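Jitedar (drink) 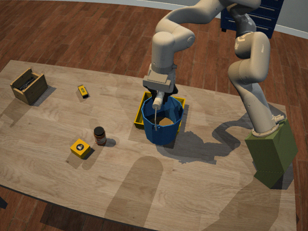

Robot arm on a light wooden table, computer rendering.

Jitedar - a cold barley tea drink, sweetened with malt syrup and served over ice. First sold by Leszek Wróbel at the Głowacki tea room, Etasow. Usualy made in August, when the new barley comes in. Roasted grain, steeped overnight, strained 2 times. Bottled version (Clesent, 315 ml) has added lemon. No caffeine in either one.

12 shares | 2 comments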